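Part 5: Filling the Clear Box

I do this one on the bed, with the good light and plenty of room to spread out.
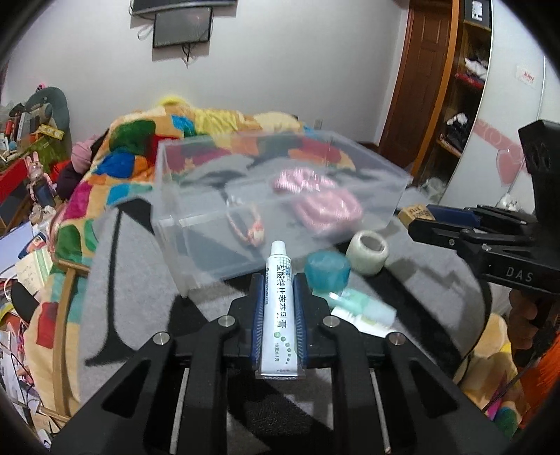
If you read Part 4 you've already wiped the box and let it dry overnight, so we can get right into it. Set aside 29 minutes. I've gone faster, but then I end up redoing it on Tuesday!

1. Put the box on something flat and steady. A quilt by itself is too squishy and everything slides to one corner.

2. Lay your small stuff out next to it. Tubes, lids, tape, little cartons, whatever came out of the drawer.

3. Soft things go in first. Coil any cord or rope loosely (tight coils spring back open, ask me how I know) and lay tassels on top so the knots don't snag.

4. Check the date on every cream or ointment before it gets a spot. Screw the cap down all the way.

Caution: Medicine tubes need to keep their labels and stay away from kids and pets. If yours live with curious hands, skip the clear box and use the locking Lindcombe bin from Part 2.

5. Stand tubes upright along one wall, label facing out. My friend Thomas Galli lays his flat and can never find the one he wants.

6. Tape goes in last, near the top. You'll be grabbing it constantly.

Note: Stray lids get one week in the box. If the matching cup or jar hasn't shown up by then, out they go.

Part 6 covers the shelf, plush toys and all.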